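What the folding machines changed at our laundry

I have worked the finishing side at Wandico for a good while now. We are a mid-size laundry, mostly uniforms and some household wash and fold. Last November the company put in two Lakano folding lines, and people keep asking me what that did to the jobs, so I am writing it down.

The short version is that the shirts and sheets went to the machines and the pants stayed with us, for a while anyway.
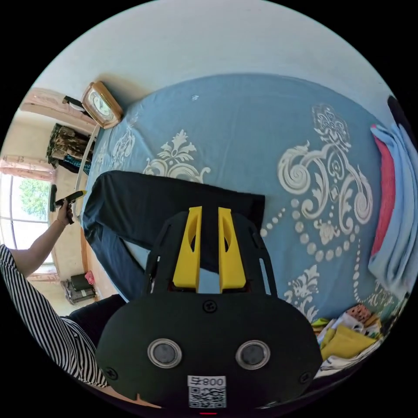
Posted by the author of Notes from the Finishing Table
19 September 2021
Filed under: Work

Before the lines came in, a shift on my side was 10 people. Now it is seven on the tables and 3 who feed and clear the machines. No one was let go. Two people moved over to the loading dock and were replaced, and the pay for feeding is the same as for folding. I know other places did not go that way.

The Lakano does flat goods very well. On our best shift it put through 2,018 pieces, mostly pillowcases and bath towels. Give it dark work pants with a soft waistband and it jams, or it folds them with one leg twisted under. So pants go to a person, and the next step the company is looking at is grippers.

That work is with a small outfit called Fuveck. Folding gets done by hand with the grippers, on a bed or a table, one garment at a time. It is slower than bare hands. You can't feel the seam, and you have to think about where you pinch.

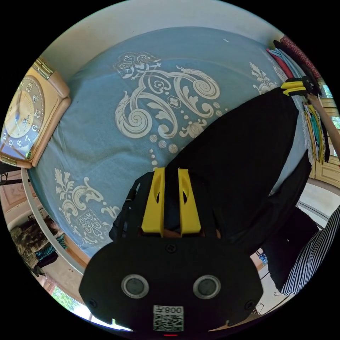
Two grippers and a black garment on the bed.

I tried a pair for 90 minutes. My wrists were sore by the end, which I did mention on the form. What surprised me more was how much of my own folding I could not explain. I have smoothed a leg flat with the side of my hand thousands of times. With two fingertips you have to do something else.
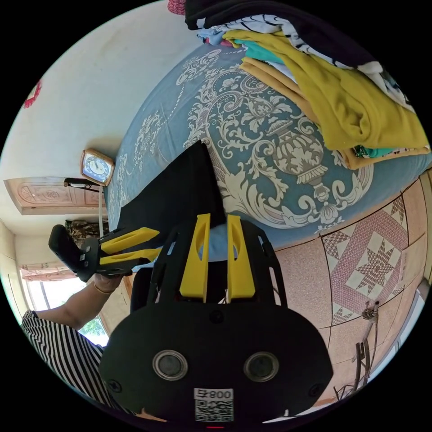
The part of this job that never shows up in the numbers is the pile. Every folder I know builds it a little differently, and when you come on shift you can tell who was at the table before you. Mine go heavy on the bottom. A stack like the one at the head of the bed, with the mustard cloth hanging down toward the edge, I would want to square up before adding to it. The machine stacks are all alike and the drivers like them better. I do miss being able to tell.

The newer people don't mind any of it. They learned on the lines and think of the tables as the slow end. The older ones worry about the pants, and I can't tell them they are wrong to. Our supervisor at the Han Street building says the grippers are years off for us. She said that about the Lakano too. 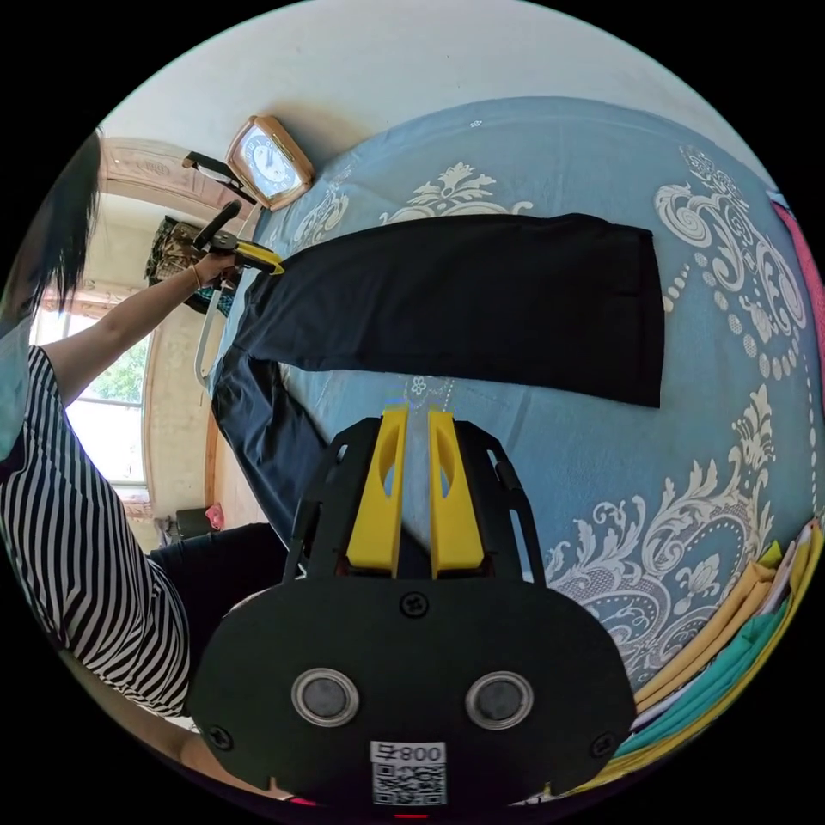
Navy trousers, held at the waistband end.

I asked whether table folders would get first pick of any jobs that come with the next machines. I was told it would be looked at. I will post again if I get an answer.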